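Notes from the Stodarcombe bench: the arm that stopped listening

Hello again from the back room. I promised in the last newsletter that I'd tell you why we lost the best part of a fortnight on the cup and can work, so get yourself a tea and I'll try to tell it in order.

We run a two-armed robot at a white table. The jobs sound dull if you don't do this for a living: pick up a cup, put it down on the other side, move a can from one place to another. Dull is what we want! Everything goes back to its tape marks between runs, and then off it goes again.

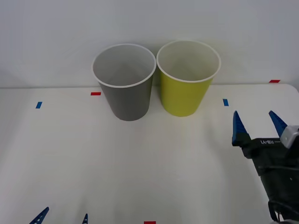

The fault first showed up on run 30 of a long batch. The right arm had finished its move and should have gone back to its resting place. It paused, then carried on drifting towards the middle of the table, very slowly, as if it had remembered something. I pressed the stop button and it stopped (good), but when I let the button out again the arm started moving before I'd told it to. That last bit is what frightened me. An arm that wanders is a nuisance, but an arm that sets off by itself when you release the stop is a safety matter, and my hand had been over the table a minute earlier.

So we switched everything off, wrote it in the log as error 1921 and rang the Fludthorpe workshop, who look after the wiring for us. They asked us to leave the robot powered down until someone could come over, and quite right too.

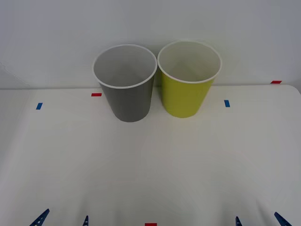
My money was on the software. I'd changed the restart routine the week before, so I spent two days reading my own code and feeling guilty. There was a mistake in there, as it happens. After a stop, the program kept the old target position instead of throwing it away, so the moment power came back the arm tried to finish what it had been doing. That explained the restart. It didn't explain the drift.

The drift was a connector. A plug on the right arm's position sensor had worked itself a little loose, and whenever the cable flexed the reading jumped. The arm believed it was somewhere it wasn't and politely corrected itself. You could make it happen by wiggling the cable with one finger - I did it over and over because I was so pleased to have caught it. 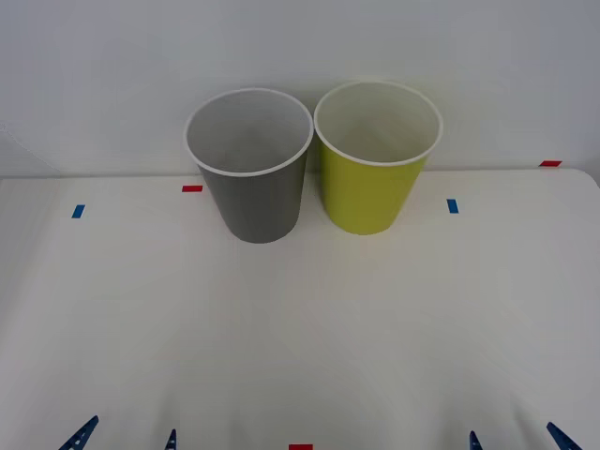 Both grippers open at the front of the table, cups at the back.

We've fitted a locking plug from Keskin, and the program now forgets its target after any stop and waits for a separate start press. There's also a new house rule that hands stay off the table until the arms are powered down, even for a cup that's fallen over. I grumbled about that one for an afternoon and now I don't notice it.

Since the repair we've done around 80 runs with no drift. The team on the Laltier project have the same plug on their arm, so please go and check yours, it takes five minutes.

A few of you wrote in after the short notice last time, and one question came up more than the rest.
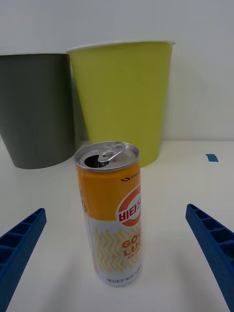 Could the arm have hurt someone?
It was moving slowly and we keep the force limit low, so a bruise or a pinched finger is the likeliest result, but we've treated it as seriously as if it had been worse.

If you'd like the log or the new restart routine, drop me a line and I'll send them over. The next newsletter will be out in September, and I'm hoping to write about cans.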